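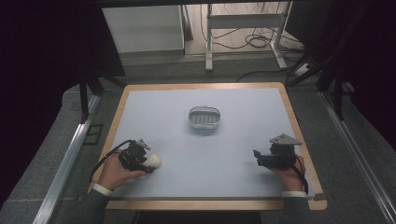
*Bancada de demonstração, pinça esquerda com a peça branca, pinça direita livre.*

**Chamado 1078 · Zavport, suporte às demonstrações**
**Aberto em:** quinta-feira, 26 de setembro de 2024
**Visita:** equipe da Flavura, unidade Voltetside
**Situação:** em observação

Oi, pessoal! Antes de mais nada, obrigada a quem deixou a bancada montada na véspera, porque cheguei e foi só ligar (quem já fez visita sabe o alívio que é). A turma da Flavura foi muito simpática, perguntou de tudo, e no geral a tarde correu bem. Mas tivemos um probleminha que quero deixar registrado com calma, para não pegar ninguém de surpresa no dia aberto de novembro.

**O que aconteceu**

A tarefa era a de sempre, pegar a peça branca arredondada e colocar no cestinho branco no meio do tapete. Nas primeiras rodadas, tudo certo. Depois a pinça esquerda começou a soltar a peça antes da hora, e o registro mostrou o erro 509 (perda de força na garra) três vezes seguidas. Os visitantes levaram na esportiva e até torceram, mas eu fiquei suando frio.

**O que tentei, na ordem**

1. Reiniciei só o programa de controle. O erro voltou na segunda tentativa.
2. Soltei e encaixei de novo o cabo da pinça esquerda, com tudo desligado. Melhorou por umas rodadas e voltou.
3. Refiz a calibração de abertura das duas pinças. A esquerda fechava em 80 no painel, a direita em 36, e as duas deveriam dar o mesmo valor.
4. Baixei a velocidade de fechamento e assim terminei a visita, sem novo erro.

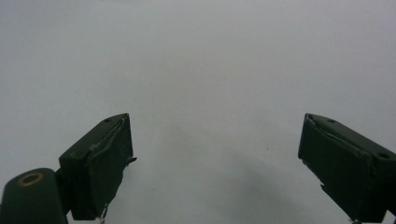 A minha suspeita principal é o revestimento dos dedos, e peço que a oficina comece por aí. Eu tinha pensado em sensor, depois em cabo, e talvez ainda tenha alguma coisa disso no meio, mas a faixa clara na borda dos dois dedos está enrugada e gasta, e no direito tem um pedaço rasgado pendurado na beirada interna. Se a peça apoia numa dobra dessas, imagino que a leitura de força saia errada. Não troquei nada por conta própria, fiquei com medo de puxar e piorar!

**Pedidos**

- Trocar o revestimento nos quatro dedos, mesmo que algum pareça bom.
- Repetir a calibração depois da troca e anotar os valores aqui no chamado.
- Confirmar se ainda temos material do lote da Ó Dubhghaill ou se preciso fazer pedido.

**Atualização, fim do dia**

A oficina respondeu que olha amanhã cedo. A Flavura já escreveu agradecendo e quer voltar com mais gente, então deixo o chamado aberto até a gente conseguir uma sessão inteira na velocidade normal. Qualquer dúvida me chamem, fico por aqui até as seis.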